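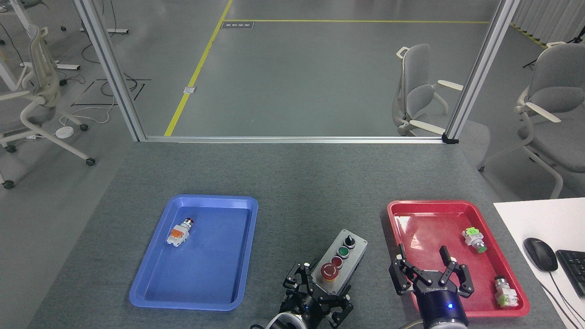
How to compare two grippers without fooling yourself

Most gripper comparisons go like this. You mount the new one, it picks something up on the first try, and everybody goes to lunch convinced. A week later it can't hold a screwdriver and the old one is already back in its box with the wrong screws.

What follows is the routine we use at Skevwood when two multi-finger grippers are up for the same job. It takes a day and a half, most of it spent on things that are not grasping.

What you need

Two arms, or one arm and a lot of patience with bolts.
Two shallow trays in different colors. Ours are blue and red.
A handful of small, annoying parts. We like panel push-button switches.
A stop button that either hand of a tired person can find.
A notebook. Paper. The spreadsheet comes later.

Step 1. Pick parts that will embarrass somebody

Cubes are for demos. Any gripper with a pulse can lift a cube. A push-button switch has a wide head, a narrower neck and a boxy contact block on the other end, so it can rest on its side, lean on the tray rim or stand nearly upright, and each of those wants a different grasp. The parts don't all have to match. A mix of colors helps you tell them apart in the log when you're reading it at 5 p.m. and have stopped caring.

Step 2. Set out the trays

Put the trays side by side with room between them for the control box. Keep it close to the people end of the table. Glossy trays throw back the overhead lights, and your camera will have opinions about that. Leave it that way for the first session. If the vision only works in matte trays, you want to learn it now, before the purchase order.

Tape the corners once you're happy. Trays creep. They creep more when a gripper leans on them.

Step 3. Get both grippers to the same starting pose

Fingers open, wrists above the table, nothing touching. Write down the joint values for both. If the two hands are different sizes, match the height of the fingertips and let the wrists end up wherever they end up.

We drive ours from a Kotavine controller, which has a "home" command and a "rest" command that do different things for reasons lost to history. Use home. Rest will fold the fingers, and you'll spend the first trial unfolding them.

Step 4. Agree on what counts

Do this before the first grasp, because you will be a much less honest person after it. Our rules:

A pick counts if the part leaves the tray and stays up for 2 seconds.
A place counts if the part lands inside the other tray. Bouncing out is a miss, however close it was.
A regrasp is allowed once.
Nudging the part with your finger "just to help" scores zero, and you buy the coffee.

Step 5. Run the blocks

Work in blocks of 20 attempts, then switch grippers. Don't run all of one and then all of the other. Motors warm up, daylight moves, and the operator gets better or gets bored. Between attempts, shake the parts out of a cup instead of placing them by hand. Hands are kind. They always leave the part in a nice spot.

We stop at 600 attempts per gripper for a first look. The Athumani trial ran to 1,435 in total before we trusted the gap between the two hands, and the gap was smaller than the argument about it.

Step 6. Write down how it failed

A success rate tells you very little on its own. We use four words: missed, slipped, jammed, dropped. Missed is usually the camera or the calibration. Slipped is the fingertips. Jammed means a finger got between the part and the rim — watch the motor current when this happens, and let go early. Dropped in transit is often just an arm in a hurry, so slow it down before you blame the hand.

Step 7. Swap sides

Halfway through, move each gripper to the other arm and recalibrate. It's a dull afternoon. Do it anyway. On our Brirdale setup the left side looked clearly better until the swap, at which point the left side went on looking clearly better with the other gripper on it. The culprit was a loose mounting plate. We had already written two paragraphs praising the winner's finger geometry.

Common trouble

Fingers close but don't reach the set position: check the cable first. It should have slack through the whole wrist turn.
One part never gets picked: look at its position in the tray. Corners are hard, and a part there needs a fingertip thin enough to get behind it.
Results drift after lunch: rerun the camera calibration and close the curtains.

Keep the notebook with the grippers when you pack up. Whoever reopens the question next year will want to know which screws went where.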